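Questions about the shared robot table at Muststead

Who may use the table?

Everybody who has finished the safety lesson with the Kidby team. The lesson takes 65 minutes and it is given every Sunday. If you did the lesson at Mahuika, it is also valid with us.

Which objects are allowed?

Only closed drinks, bottles or cans, and objects from the Ota list, which has now 101 entries. Please do not bring glass. An opened bottle is not permitted also when the cap is back on it.

How many drinks can stand on the table at one time?

The limit is 4. If your task needs more, write to us before and we will look at it together.
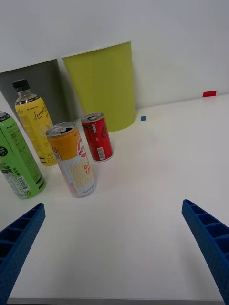 Must I keep the middle of the table free?

Yes, at the start of each run. The fingers need space to open and to come down, so put your objects on one side and leave the rest clear. Colored markers must stay where they are. Do not remove them or put new ones without asking.

Where must I stand when the arm is moving?

Outside of the line on the floor, with the stop button in reach of your hand. Two persons can be in the room, but only one gives the commands. You agree who it is before the power is on.

What do I do if a can is leaking?

Press stop first. Wait until the arm does not move any more, then wipe the table and look at the fingers, also between the ribs. Write it in the log book, even when it was only a few drops.

May I change the speed limit?

No. The limit is locked. For a different value you need a new risk form, and this takes normally one week.

Whom do I call in case of a problem?

The desk, extension 2733. In February the desk closes at noon.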